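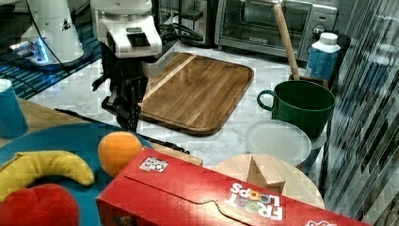

Section 4. Countertop Appliances and Preparation Area

4.1 Scope

This section applies to the kitchenettes in all Lovham residences. It covers the toaster, the toaster oven, the cutting board and the cabinet fronts next to the counter. Residents should read it before first use. Questions may be directed to Imtiaz Biswas, Residence Services.

4.2 Setting Up the Counter

1. Place the cutting board in the center of the counter, with the groove facing up.
2. Set each appliance on a level part of the counter and keep its door or slots unobstructed.
3. Lead power cords toward the wall. Do not pass a cord under the board.
4. Plug in one heating appliance at a time.
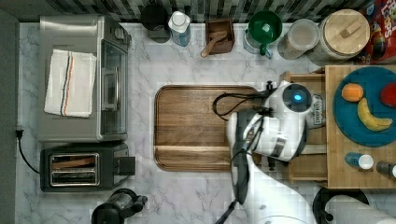

Toasting requires the resident's attention from start to finish. The toaster takes bread in two long parallel slots, and a single slice may be placed in either one. Towels, including the striped one kept folded on top of the toaster oven, must be moved to another part of the counter before the oven is switched on.

CAUTION: Do not reach into a slot with a knife or fork. Unplug the toaster and let it cool first.

4.3 Using the Toaster Oven

1. Remove all items from the top of the oven.
2. Turn the control knob to the desired setting. For reheating, 300 degrees Fahrenheit is sufficient.
3. Open the door by the handle only. The glass becomes hot.
4. Wait 18 minutes after switching off before wiping the interior.

4.4 Cabinet Fronts and Handles

Wipe wooden fronts with a damp cloth, following the grain, and dry them at once. Bar handles may be cleaned with mild dish soap.

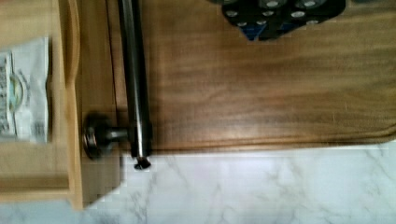
Abrasive pads and bleach are not permitted on either surface. If a handle becomes loose, stop using it and submit Form 11 to the residence office.

NOTE: Cutting boards are to be washed by hand and oiled every 90 days.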